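Progress report: automated gear assembly, Flerkham plant
Prepared by Sylvie Lemieux for Hadiza Abubakar, Naltel
26 June 2022

Work this period

The cell at station 9 is running training builds on the day shift. The robot fits plastic spur gears onto metal shafts for the Flelville drive unit, a job that has been done by hand since the line opened. The order for the year stands at 4000 units. The crew completed 519 training builds in the period. Of these, 151 were stopped by the operator before the end of the cycle, mostly at the point where the second gear has to find its place beside the first. All stops are in the log with the operator's initials. 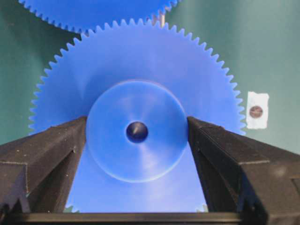
Gripper fingers on either side of the gear hub, station 9.

Effect on staff

No positions have been cut. Two assemblers from the hand line now share the cell, one loading parts and one watching the cycle and doing the final check. Both told us that their wrists are less sore at the end of a shift. They also said the watching is tiring in its own way, and they asked to swap roles every hour. We agreed, and the swap is now on the shift sheet.

Pay grade is still open. The assemblers are doing setup work that was a technician's task before, and they are paid at the old rate. We need an answer from Naltel on this before July training starts.

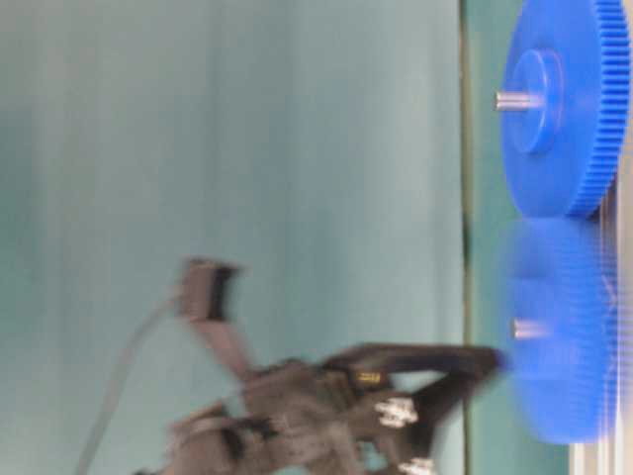
Training took longer than planned. The first outline covered the controls and the emergency stop and left out how to judge a bad fit, which the hand assemblers knew by feel and had never written down. We have added a half-day on it. The trainer starts with the two blue gears on their shafts, set edge to edge, and has each person look at where the toothed rims come together before running a cycle. The written guide for this part is in draft.

Next period

Finish the guide and train the evening crew in July. Change the approach path for the second gear and compare the stops with this period's log. Spending is within budget apart from the extra training hours, which are listed on the attached sheet.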